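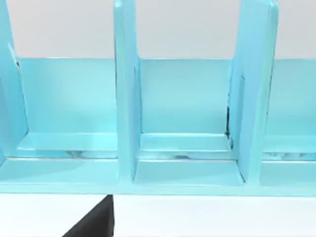
A divided rack with upright panels and a raised front rail.

Storing Plates, Trays and Boards: Guidance for Residents
Flerndale Housing Association, Home Advice Series
Last reviewed: Mar 16, 2020

The kitchens in our Gallagher and Flanness properties were fitted to a standard plan, and storage space is limited in both. The advice on this page is intended to help residents make better use of the cupboards and worktops they have, and to look after crockery, baking trays and chopping boards so that they last. It replaces the leaflet issued with tenancy packs in February.

Upright or stacked

Flat items may be stored in a pile or on their edges. Dinner plates in daily use are well suited to a pile, provided that it is kept low and contains one size only. Mixed piles are a common cause of chips, as the smaller plates have to be lifted off to reach the larger ones.

Baking trays, cooling racks, pan lids and chopping boards are better kept upright. Each can then be drawn out singly. A divided rack placed in a base cupboard will serve, as will a row of tension rods fitted between the shelf and the cupboard floor. Residents should measure the inside of the cupboard before buying either, and should take the measurement with the door hinges in mind, as these project further than is generally expected.

Heavy dishes, including cast-iron pans and stoneware, should always be kept below waist height.

Drying

Boards must be dried standing on edge, with air reaching both faces. A wooden board left flat on a wet worktop will take up water on one side and warp. Wipe it first with a clean cloth, then stand it in a rack or against a wall until it is fully dry before putting it away. Plates put away damp may develop a musty smell, particularly in cupboards on an outside wall.

Racks need drying as well. Water collects in the inner corners, where a panel meets the base, and in hard-water districts it leaves a chalky line within a week or two. Lift the rack once a day and wipe beneath it.

Cleaning a rack

For plastic racks, fill the sink with warm water and a little washing-up liquid, leave the rack to soak, and work along the joints with an old toothbrush. Rinse and stand it on end to drain. Scouring pads should not be used on glossy plastic; they dull the surface, and a scratched surface holds dirt.

Limescale may be removed with white vinegar diluted in an equal quantity of water. Apply with a cloth, wait for about 7 minutes and rinse thoroughly. Vinegar must never be mixed with bleach or used at the same time as it, and should not be allowed to stand on marble or other natural stone.

Coated wire racks should be checked where the wires cross. Once the coating has split, rust will follow and will mark both crockery and worktop. A rack in this condition should be replaced.

Seasoning wooden boards

Wooden boards benefit from oiling every month or so. Use a food-safe mineral oil — cooking oils turn sticky and may become rancid. Warm the bottle in a bowl of hot water, rub the oil in along the grain, leave overnight and wipe off what remains. End-grain boards take up considerably more oil and may need a second coat. Cloths used for oiling should be laid flat outdoors to dry before disposal.

Loads on shelves

The wall cupboards in our properties are Nivident units. Residents with the older type, recognisable by metal shelf pins, should place heavier crockery towards the sides of the shelf, close to the supports. Shelves that have begun to bow can often be turned over, but should first be emptied and examined for cracks. Please do not fix hooks or rails to the underside of wall cupboards without written permission.

Before you buy

Most households will find that a deep dish or a second-hand letter rack does the work of a purpose-made organiser. Where a new one is bought, look for a raised edge at the front, which prevents plates from sliding forward, and for a base that can be wiped without dismantling. Gaps between dividers should suit the thickest item to be stored.

Related pages: Condensation in Kitchens; Care of Worktops; Reporting a Damaged Cupboard (Form 372)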